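Kekmont Home Tasks Group
Minutes of the meeting held 5/2/21
Chair: Rowena Barredo
Minutes: Remedios Yap
Also present: the Nedholm recording pairs and two from the Trekier training side
Apologies: the Pacheco household (moving house)

1. Minutes of the last meeting

Agreed with one correction. Item 4 should have said that the wrapper tasks go to Nedholm, and the folding tasks stay with Pacheco until April.

2. Where we are with the tidying set

Rowena opened with the good news, which is that the set now stands at 1845 accepted examples. There was a proper cheer at this. Of the latest batch, 138 were sent back for a second look, mostly for slow starts, where the gripper hovers for ages before anyone commits to a grab. Trekier are happy to trim those at their end and keep whatever follows.

Remedios said the living room sessions have been a joy to go through. The table is the right height for standing work, the grippers reach all of it, and there is plenty going on behind - sofa, curtains, plants, toys and tubs on the far table - so the system gets to learn in a room that looks lived in. Trekier agreed and asked for more of the same. Their early training runs did well on bare tabletops and then got muddled as soon as a patterned cushion turned up in the background.

There was a good long chat about working with two grippers. The pairs find it awkward for the first few goes and then rather fun. Rowena would like the second hand kept in play even when one would do, resting open near the table and ready to come in.

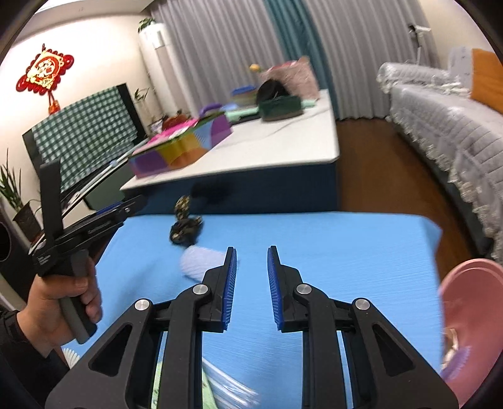 3. Soft and crinkly things

This took up most of the meeting and everyone had something to say. Wrappers are still the hardest objects on the list and also the ones people most enjoy. A snack packet changes shape every time it is touched, the shine moves about, and a clear wrapper on a blue cloth can be hard to pick out at all.

Trekier explained what they would like to see more of:

- Approaches from different sides, including across the packet as well as along it.
- Grabs at a folded or sealed edge, and grabs at the crumpled middle.
- Two wrappers touching or overlapping, with only one of them to be lifted.
- Missed grabs left in, so long as the person carries on and has another try.

The last point caused some surprise. One of the Nedholm pairs had been stopping and starting afresh after every miss, and wanted to know if all that work was wasted. It was not, and the clean ones are very welcome, but the system also needs to see how a person recovers. Rowena suggested that the pairs stop worrying about looking neat. General relief!

On opening width, the advice is to come in with the jaws well apart and close late. Closing early pushes a light packet along the cloth, and then you are chasing it. Remedios has noticed that people who hold their breath tend to snatch, so do please breathe.

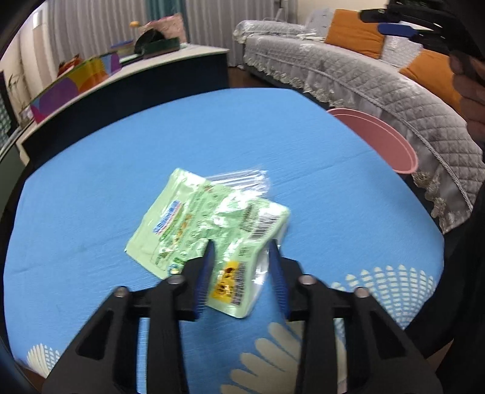
We also talked about how much to smooth the cloth between goes. Trekier would prefer it left alone, creases and all, unless a fold is big enough to hide something. The printed cloth is staying for the next round. The shell pattern gives the system something to look past, and a plain cloth can follow later for comparison.

The pink tub beside the table can stay where it is for now. It was asked whether it should be moved to the other side halfway through a session. Rowena liked the idea but wants it done between sessions, with a note in the log each time, so that nobody has to guess afterwards.

4. Log sheets

Remedios asked for fuller notes. "Picked up packet" is fine as a title, but a few words on which hand went first and which object was meant would save her a great deal of rewinding. The new sheet has 17 lines to a page and a wider box for remarks. Copies were handed round and the wider box was much admired.

5. Next round

Six sessions are planned before we meet again, four on wrappers and two on mixed tidying. Newcomers will sit in on one before taking a gripper themselves.

6. Actions

Rowena - send the revised wrapper list to all pairs.
Remedios - finish the second look at the returned examples and pass them to Trekier.
Nedholm pairs - bring clean, empty packets of any size, the noisier the better.
Trekier - short note on trimming slow starts, in plain words please.

7. Any other business

Someone has gone home with the spare finger pads. Please check your bags.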